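Renters Insurance Among Second-Year Students: Who Has It, Who Thinks They Have It, and Why
Project report, Introduction to Risk and Insurance
Delia Oprea, Valbona Spahić, Gebhard Schwaiger
Supervisor: Notburga Tanner
28 June 2025

1. Question

We wanted to know how many second-year students living off campus in Rollesham carry renters insurance, and whether those who don't have it know what they are missing. Our starting point was a remark in lecture that many tenants believe the landlord's policy covers their belongings. It does not. A landlord's policy covers the building and the landlord's liability, and the tenant's things are the tenant's problem.

2. Method

We put a paper survey in front of students in two required courses in February and collected 80 completed forms. The form had 15 questions. The first part asked about housing: lease type, number of roommates, whether the lease mentions insurance. The second part asked about coverage. The last part gave short situations, such as a kitchen fire started by a roommate, and asked who would pay.

Valbona entered the answers and Gebhard checked them against the forms. Two questions were dropped because the wording was unclear. Question 6 asked about "your policy" without saying whether a parent's homeowners policy counted, and people wrote notes in the margin.

We also interviewed Hubert Lüthi, an independent agent in town who writes a lot of small policies for tenants.

3. Results

Of the 80 students, 19 had a renters policy in their own name. Another 15 said they were covered under a parent's homeowners policy. Most of that second group had not asked the insurer. Coverage for a student away from home depends on the policy, and some policies limit it to students in a dorm or cap it at a share of the parents' personal property limit.

Among students with their own policy, the most common reason for buying it was that the lease required it. Price came up less than we expected. Several students without a policy guessed a monthly premium well above the quotes we were given.

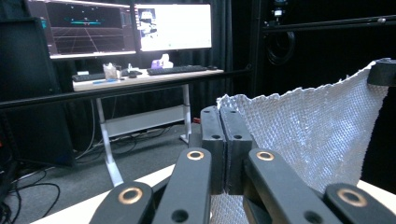 The situation questions gave the clearest results. Nearly all respondents knew that a stolen laptop would not be paid for by the landlord, but far fewer could say what happens after water damage from the apartment upstairs. Many also mixed up replacement cost and actual cash value. Mr. Lüthi explains the difference to new clients with household goods, and we borrowed his method for our class presentation. Take something as ordinary as a white textured cloth: under actual cash value the insurer pays what a used one is worth, and under replacement cost it pays for a new one of similar kind. For one cloth the gap is trivial. For a whole closet of clothes and bedding it adds up, and the same goes for a desk with a computer and monitors, where depreciation is quick. After hearing this in the presentation, classmates asked more about electronics than about anything else.

4. Comparing two sample policies

We requested quotes for the same apartment from two companies, Brillia and Omard. Both quotes were for a one-bedroom on Rainer Street with no pets. The Brillia quote used replacement cost for personal property. The Omard quote used actual cash value, with replacement cost as an add-on. Without reading the declarations page the two look nearly identical, and Omard looks like the better deal. With the add-on it was slightly more expensive. Liability limits were the same. Neither quote included flood, and both listed sublimits for jewelry and bicycles.

5. Limitations

The sample came from two courses in one department, so it should not be read as the whole student body. Business students may know more about insurance than others. We did not look at anyone's real policy, so "covered" means the student said so. We also had only one agent interview. A second one was planned and fell through.

6. Recommendations

The housing office should add one page on insurance to its off-campus packet, with the landlord question at the top. Students relying on a parent's policy should call the insurer and get the answer in writing. Anyone with a policy should keep a list of belongings with photos and receipts, stored somewhere outside the apartment.

Appendix A: Survey form
Appendix B: Interview notes, H. Lüthi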